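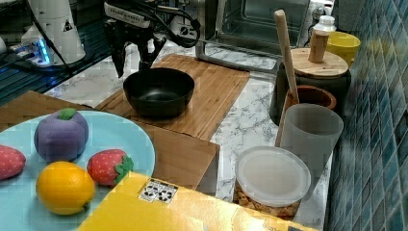

Page 94

Mudura Recording Guide, Section 7
Collecting kitchen examples

Use this section after the arm has been mounted and the cables checked (Section 4). It covers one task family: moving toy food between a plate and a dark container on the cutting board. The same steps apply to other counter tasks, with changes to the object list.

7.1 Before you start

1. Clear the part of the counter the arm will sweep through. Items along the back tile may stay. They give the learning system a normal amount of clutter.
2. Set the cutting board within reach of the arm. It does not have to be square to the counter. Change its angle between sets.
3. Put the round container on the board.
4. Put the toy food on the blue plate. Keep the plate off the board.
5. Open Eta on the recording computer and choose the task name from the list. Do not type a new name. A misspelled name makes a separate task and the examples will not be grouped.
6. Check every camera view in Eta before the first example.

Caution: Keep hands and sleeves out of the arm's reach whenever the arm is powered. To move an object, press Hold, wait for the tone, then reach in.

7.2 Checking the overhead view

The overhead view must take in the arm, the board and the plate together. If the plate is out of view, move the plate first and the camera second. Moving the camera means doing the calibration in Section 5 again.

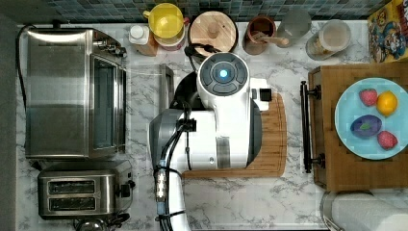

Figure 7-2. Overhead view. Toy food on the blue plate at right, cutting board under the arm.

Note: The arm will hide part of the board and the container at times. You do not need to throw out an example for this, as long as the wrist view shows the container.

7.3 Recording one example

1. Move the arm to the start pose.
2. Press Record and wait for the counter in Eta to begin.
3. Guide the arm to the toy, close the gripper, and carry the toy to the container.
4. Open the gripper over the container. Do not drop from higher than the rim needs.
5. Return to the start pose and press Stop.
6. Mark the example Good, Partial or Bad. A dropped toy that you pick up and place in the same example is Good. Leave it in.

Move at an even speed. Long pauses in the middle of a reach are copied by the learning system.

7.4 Checking the wrist view

Open the wrist view before each set. Look for the rim and the inside of the container, and for at least one gripper finger. Some blur on the finger is normal at close range.

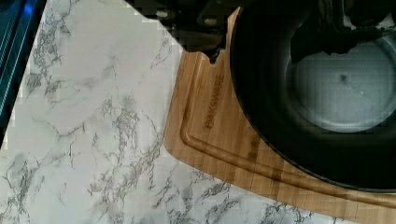

Figure 7-3. Wrist view with the gripper at the pan. The rim, the gray base and a finger are all visible.

If the base is washed out by glare, turn down the room light or shift the board a little. Do not change the exposure setting partway through a set.

7.5 How many to record

Record 200 examples per object layout, then change the layout. The Brarnero kitchen set held 3,942 examples when this page was revised, and 557 of those were marked Partial. Keep Partial examples. They are used to train the recovery step.

Bad examples are moved to the Shiferaw folder when you close the session. They can be restored from there until the next upload.

Questions about marking go to Sunee Tanasarn. Include the task name and the example number.

Revised June 2021. Replaces the April page, which had the steps in 7.3 in a different order.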